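From: Ajith Nadar
To: housekeeping-methods list
Date: 23 August 2020
Subject: Re: Small bins, liners, and sweeping printed floors

Quyên Huỳnh wrote:

> We line the small desk bins with thin bags and the bags slip down
> inside after a few uses. Do you fold the rim over or clip it? Also,
> does anyone sweep paper scraps with a hand brush on a patterned
> surface? I keep missing bits.

Quyên,

Fold, no clip. Open the bag fully, push it to the bottom with a fist, then turn the rim down over the outside. A bag that only just reaches the edge will slip whatever you do. I order liners in rolls of 24 from Clirkell and reject any that leave less than a hand's width of overhang. 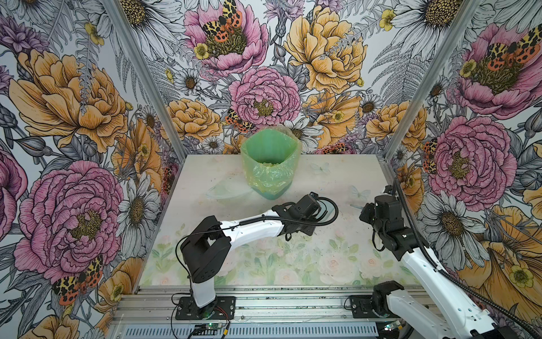

Translucent bins have one advantage – the fill level can be judged from the side. Empty at two thirds. Past that point the bag drags inward when it is lifted and the fold comes undone.

On the second question: pale floral prints hide pale scraps. Pick up crumpled sheets and sticks by hand first, then brush. A wad of paper pushed along by bristles rides over the lip of the dustpan or turns sideways and carries smaller pieces under it.

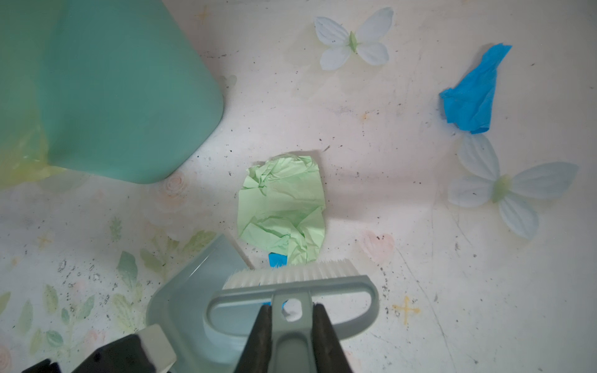 Keep the lip flat on the floor and draw the brush toward it in short strokes. Long strokes flick light material past the pan. For fine dark specks, go over the area twice, the second time at right angles to the first, and finish with a damp cloth if the print is sealed. I have not tested this on unsealed vinyl.

Thomas at Levmont had a note on bristle stiffness in the October digest. Soft for dust, medium for paper and wood scraps.

Ajith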